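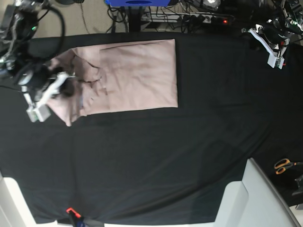

Folding bench, pink fabric, October.

I have been meaning to write up our bench rules for a while. They exist as a text file that has been edited by too many people, and every time somebody new starts on the folding task we end up explaining half of it out loud anyway. So this is the long version, with the reasons where I remember them.

Some background for anyone who came here from the Lirnodstead posts. That was the pick and place project with hard plastic parts, and the rules for it fit on an index card. Cloth is a different job. A plastic cap sits where you put it. A piece of fabric has a new shape every time you touch it, and most of what we wrote down the first time around was no use. We started the current list when we moved to cloth under the Saludo project, and it has been through 11 versions.

The first rule is about the start of a run. The garment gets picked up, shaken once, and dropped inside the reach of both arms. No arranging. We had a long argument over this. If you lay the thing out nicely, the run goes better and you learn less from it. Two of us used to straighten the fabric without noticing we were doing it, and we only caught it when we compared runs by operator and theirs all looked alike for the first few seconds.

The second rule is that you do not help. If a corner flips under, it stays flipped under until the arms deal with it or the run times out. The limit is 3 minutes. People hate watching a gripper miss the same edge over and over, and the hand goes out before the brain does. A hand on the table ends the run, and the run gets marked as ended by operator. It doesn't get deleted. We used to delete them, and then we had no idea how often it happened.

Third, the fold has to be judged against the written standard and never against the last one you saw. Ours says edges within a finger's width, no layer doubled under, and nothing hanging out at the ends. If one end is crisp and the other is a mess, it is a fail. This comes up more than you would think. One half of a fold can look really good and you want to give it credit. I have tried a partial score and it made the numbers impossible to compare between people, so we went back to pass or fail with a free text note.

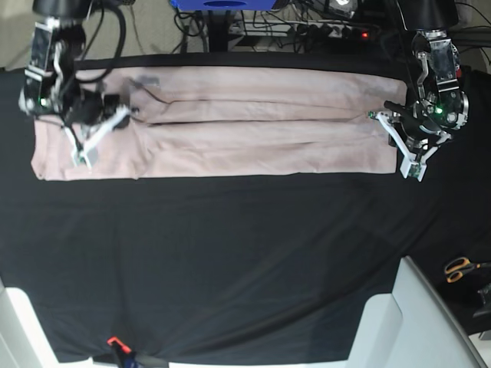 Table setup is the part of the file I wrote myself, and it is the part I get the most complaints about. The cover has to be one plain color, it has to contrast with whatever is being folded, and it has to be fixed down. A loose cover creeps when the grippers press and drag, and then the whole fold shifts and you can't tell whether the arms did it or the table did. Black under pale pink is about as easy as contrast gets, so we use that pair for the first session with anyone new. The red clamp on the near edge is what I mean by fixed down. Tape is not a clamp. Small wrinkles in the cover are allowed, and I have stopped fighting people over those, but a ridge you can feel with your palm has to be pulled out before the next run.

The arm rules are shorter. Both arms go back to the home pose between runs, even if the next run would start in the same place. Check the cables above the arms before the session and again at the halfway point, looking for anything that could catch when the arm swings out. Wipe the finger pads at the start. Lint builds up on them and the grip changes so slowly that you blame everything else first. We lost most of an afternoon to that in the spring.

Speed is capped during any session with a person within arm's length of the table. I know the cap makes things slow. The two places I have worked with before, Promberg and Cleltik, both had a cap too, set differently, and at both of them it was the first thing somebody asked to raise. My answer is the same as it was there. You can run faster when you are standing behind the line with the stop button in your hand, and not before.

Then there is the log. One line per run, written before the next run starts: garment, operator, how it ended, note. We are at 3135 lines as of this week. The early ones are nearly useless to me, as half of them say "ok" and nothing else. The note field now has to say something about the fabric. "Left end bunched, never recovered" is a good note. "Bad" is a bad note.

A few things I would change if I were starting over:

I would have made the session shorter from day one. We cap it at 12 runs before a break now, and the notes at the end of a session are a lot better than they used to be.

I would have numbered the garments. Two pairs of the same pants do not behave the same once one of them has been folded a few hundred times. The cloth gets soft along the old creases and wants to go back to them. We write a number on the inside label these days.

I would have kept the old versions of the rules file. When I look at a run from early on I can't say for sure which rules it was done under, and that makes it hard to use for anything.

The next version will have a section on towels, which I have not written yet. The question is whether a towel with a thick hem should get the same finger's width for its edges as thin cloth. I think it needs a bit more, but I want to run a full session on both before I put a number in the file. If you run something similar and have settled on a tolerance for thick hems, leave it in the comments along with how you measure it.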